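Shared floor safety check - Hollum House, upper level
Form 1582, general workspace
Last updated: July 30, 2023

Completed on foot, with a pen that gave out at the section on seating. Marks are Yes, No, or Partly, and Partly needs a comment. "Fine" is not a comment. Previous inspectors have tested this.

SECTION A - FLOORS AND WALKWAYS

A1. Floor surface sound, no lifted boards or edges. Yes.
Comment: The plank pattern is busy enough to hide a dropped screw, a biscuit and most small chargers. Look twice before crossing in socks.

A2. Walkways clear between tables. Partly.
Comment: Clear if you know the way. A visitor would find the table legs first. White legs are easy to see, which helps the eyes but does little for the shins.

A3. Cables secured or covered. No.
Comment: Raised in November and marked "in hand". Whose hand was not recorded. The Zivgate covers come in 400 mm lengths, and up to 5 should do the run by the tables. Order them, then fit them. The second step was missed with the last lot, which are still in their wrapping under the stairs.
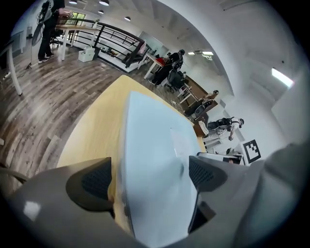 Item A3. Thin black cable on the floor, close to the black stand.

A4. Boxes and baskets stored off the floor. No.
Comment: Small white box on the floor below the railing. A box on the floor is a step for anyone not looking. Find it a shelf.

A5. Railing firm along its length. Yes.
Comment: Leaned on with full inspector's weight. It did not complain. Coats are not to be hung on it, however well it would suit them.

SECTION B - TABLES AND DRINKS

B1. Tables level and steady. Partly.
Comment: One rocks. It has been cured with a folded Stilleo brochure, the first practical use anyone has found for the brochure. Please adjust the foot properly.

B2. Edges free of splinters and chips. Yes.
Comment: Pale tops in good order. Wipe with a damp cloth and leave the scouring pad in the kitchen, where it can ruin the pans in peace.

B3. Drinks kept away from equipment and table edges. Partly.
Comment: The rule says lidded cups only. The rule has been pinned up so long that it has faded to a suggestion. A cup with a handle and no lid belongs in the kitchen, or at the very least in the middle of the table, and not out towards the far side where a passing sleeve can collect it.
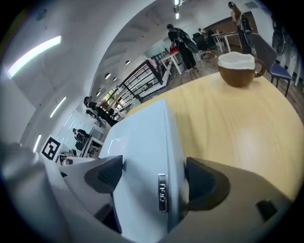 Wajid Orakzai: I accept the point about sleeves, but the lidded cups from Shboul leak at the seam, so all they do is move the spill from the table to your shirt. Can we test a different make before we start marking people down?
Reply: Agreed, as long as the testing is done over the sink. B3 stays at Partly until then.

SECTION C - SEATING

C1. Office chairs roll freely and hold their height. Partly.
Comment: One of them sinks a little every hour, like a tide. Tag it and take it out of use. Do not swap it with somebody else's while they are at lunch.

C2. Chairs pushed in when not in use. No.
Comment: Standing instruction for everyone. A chair on wheels in a walkway will be wherever you least want it.

C3. Bags and packs kept clear of others when turning. Partly.
Comment: Anyone with something on their back is deeper than they think. Allow extra room near the desks, and bend at the knees when reaching low.

SECTION D - LIGHTING AND OVERHEAD

D1. All lights working, no flicker. Yes.
Comment: Watched for 2 minutes with the head tilted back. Neck has been entered separately in the accident book.

D2. Ceiling fittings secure, pipes and conduit held to the ceiling. Yes, from floor level.
Comment: Anything higher needs a ladder, and the ladder has its own form.

D3. Hanging lamps clear of heads. Yes.
Comment: Clear for those of ordinary height standing on the floor. Standing on chairs is covered by C1, and by common sense.

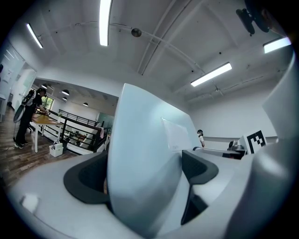
One person wrote in the margin that the round lamps are pleasant enough but gather dust, and asked if cleaning them counts as maintenance or housekeeping, as each side has been waiting for the other to do it. It counts as housekeeping. Use the long duster, switch off first, and let them cool.

ACTIONS
Cable covers: order and fit.
Box: off the floor.
Rocking table: adjust foot, recycle brochure.
Sinking chair: tag and remove.
Cups: Wajid to try another make.
Pen: replace before the next check.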